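Prolis drops the hardtop from next Stamutero, keeps the inline engine

The next Prolis Stamutero will be sold only as a soft-top roadster, according to an order guide that reached dealers in October. The folding metal roof offered on the current car is gone from the list, along with the long-wheelbase body that went with it.

The guide covers two trims, Base and Salgado. The second name comes from the old hill road where Prolis tested its first sports cars, and it was last used on a run of 200 coupes. This time it is a regular trim, with wider rear tires, a limited-slip differential and a thicker front anti-roll bar. Seats are cloth in the Base and leather in the Salgado, and the heated steering wheel moves to the options list on both.

Under the hood, the inline six carries over with a new intake and a revised exhaust. Power goes up by 8 horsepower. The six-speed manual stays as standard equipment. Buyers who want an automatic will get a unit with 7 forward gears in place of the older five-speed, which owners have complained about for its slow downshifts on the highway.

Taking out the metal roof and its motors saves 100 pounds, the guide says, most of it from behind the seats. The trunk also gets its full depth back with the top down. On the outgoing hardtop, a weekend bag was the most that would fit once the roof was folded.
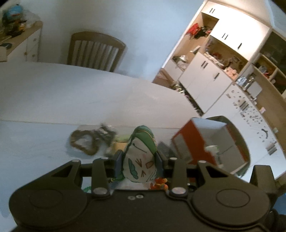
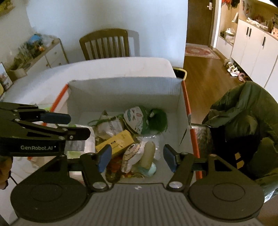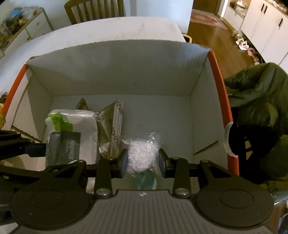 Nuno Paiva thinks dropping the hardtop is a mistake, and says that anyone who parks on the street and drives through the winter will now look at a used one before a new one. He would have kept the metal roof on the Salgado alone, even at a higher price, and he doubts the weight savings will be felt on a normal commute. The manual gearbox staying on as standard is, in his view, the best line in the guide.

Prolis has not given a price. The guide has blank spaces in the price column for both trims, with a note that figures will follow once the options are final. Dealers can take names but not deposits.

The car will be built at the Honditz plant, on the same line as the current one. Hardtop production there ends when the remaining orders are filled, and dealers have been told not to expect any more cars beyond those already assigned to them. Parts for the folding roof, including the seals and the motor assemblies, will stay in the catalog.

Color choices are down as well. The two-tone paint is dropped, and the dark green that was a special order becomes a standard color on the Salgado. Soft tops come in black or tan, with gray to be added later in the model year.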